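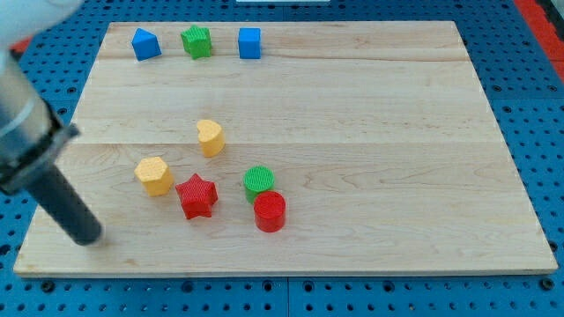

I had been meaning to get to the Kershaw open day for years and something always came up. One spring it was a wedding, another it was the transmission on my old truck, and last April I had the date wrong and drove up a week late to find a locked gate and a very bored dog. So this time I wrote it on the back of my hand, left the house before the coffee had kicked in, and got to Irnham with enough time to eat a second breakfast in the parking lot.

For anybody who doesn't know it, Kershaw is a hardwood mill that also makes cutting boards and countertops. The mill is on one side of the road and the board shop is on the other, and you have to cross with a guy in a yellow vest who takes it all extremely seriously. Admission is free, parking is five bucks, and the parking is in a field. Wear boots! I saw a woman in white sneakers getting out of her car and I still think about her.

They send you around in groups of 15. Ours was led by Wendy Bickerstaff, who has been grading lumber there since she was out of high school and talks at the speed of an auctioneer. She handed out foam earplugs, told us to keep our sleeves buttoned, and we were off before I'd finished squashing the second plug into my ear.

First stop was the log yard, which smelled wonderful (wet bark, diesel, a little bit of vinegar). Most of what they buy is hard maple, with some cherry and walnut when the price is decent. They keep sprinklers running on the maple logs in warm weather so the wood doesn't stain before it gets sawn. I always figured gray streaks in maple were just how the tree grew. Some of it is, apparently, but plenty comes from logs sitting too long in the heat. Wendy kicked one at the end of the pile and said it should have been sawn already, and I got the feeling somebody was going to hear about it later.

The saw itself you watch from a catwalk. It's loud enough that you feel it in your teeth. The sawyer sits in a little glass booth with the radio on and turns each log this way and that to find the best face, and it goes so fast that I'd be picking a favorite board and it would already be gone down the chain. A kid in our group asked if he ever gets bored and he couldn't hear her, so he just waved.

Then the kilns, and I'll admit I was expecting this to be the dull part. You stand in front of a big insulated door and look at a dial, more or less. But I ended up asking more questions here than anywhere else. I've been drying my own boards in the garage with a box fan, and I've ruined a lot of them. Wendy asked how I was stacking them, and I told her, and she made a face. My stickers (the little strips you put between the layers) weren't lined up one above the other, so every board had been sagging into its own private wave. She also told me to paint the ends of the boards the same day they're cut. I have been doing it the same month they're cut, on a good month.

We crossed the road with Mr. Yellow Vest and went into the board shop, and this was what I'd come for. The strips come in already planed, and people at long benches sort them by color and flip them so the grain works together. No two sorters do it alike. One man had his laid out in two minutes flat and a woman next to him was still swapping the same pair back and forth like she was picking out curtains. I could have stood there all afternoon. Then it's glue, clamps, and a good long wait, and after that the scraping and sanding.

The glue they use is called Jellex, and I'd never come across it. It's thick, so it doesn't run down the sides of the strips when you stand them up, and that has been my biggest headache with the stuff I get at the hardware store. The drawback is you can only buy it by the pail, and a pail is 47 dollars, and once it's open you have to hurry. I wrote the name down anyway. If anybody near me wants to split one, my email is on the About page.

A few things I picked up at the benches that I'll be trying at home:

Use less clamp pressure than you think. I've been cranking mine until the handles creak and squeezing out most of the glue.

Oil both faces of a board, every time, even if only one of them gets used. A board that's oiled on one side will cup on you.

Let the glue joints rest a day before sanding. The wood swells a bit along the seam, and if you sand it flat too soon you get a little valley later on.

Lunch was in a tent behind the shop. Pulled pork, slaw, a lemonade that was mostly sugar. I shared a table with a retired couple who had driven up from Udel and were planning a kitchen island - she wanted walnut, he wanted maple, and they'd obviously been having this talk for the whole drive. They asked me to settle it and I said cherry, and neither of them was very happy with me.

The seconds sale is the part everybody lines up for, and my advice is to skip lunch and go there first. I didn't, and by the time I got in, the countertop blanks were gone and so were most of the bigger boards. A sign said they'd put out 1,000 pieces that morning, and it sure didn't look like it. What was left was still nice. I got two maple boards with small knots in them (I like knots, I don't know why they count as a flaw) and a bundle of walnut offcuts, and I came in just under the 50 dollars I'd promised myself. There's also a barrel of free kindling by the exit. Take a bag!

If I had complaints, the tour could use another half hour, and the restrooms were two portable ones for that whole crowd. Also the gift counter only took cash and the nearest ATM is back in town, past the feed store. I ran into people making that trip in both directions.

The larger of my two boards is on the kitchen counter now, with its third coat of mineral oil soaking in. I've restacked everything in the garage, too, with the stickers lined up properly this time and the ends painted. It took me most of an evening, and I found one board at the bottom so twisted that it rocks like a cradle. My brother-in-law wants it for a shelf.

Recent posts
Three ways I've wrecked a walnut bowl
Mineral oil or beeswax? I tried both
The Udel flea market, and a hand plane I didn't need
Cleaning out the garage, part two
Where to eat in Irnham if you miss breakfast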